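Tapis de réception Skurnier 251

Tapis pour sortie de saut et de barres asymétriques, destiné aux clubs et aux salles d'entraînement. Mousse à deux densités, housse PVC soudée, dessous antidérapant. Quatre poignées par grand côté, fermeture sous rabat.
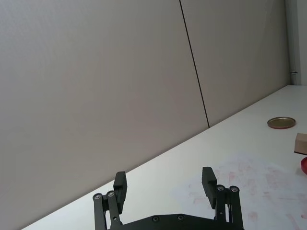
Peut-on assembler deux tapis bout à bout ?
Les bandes auto-agrippantes des petits côtés relient deux éléments de même épaisseur.

Housse de rechange vendue séparément. Nettoyage à l'eau savonneuse, sans solvant - séchage à plat.

Prix unitaire : 1 214 €
Le lot de deux : 2 297 €
Expédition sous 9 jours ouvrés, hors livraison à l'étage.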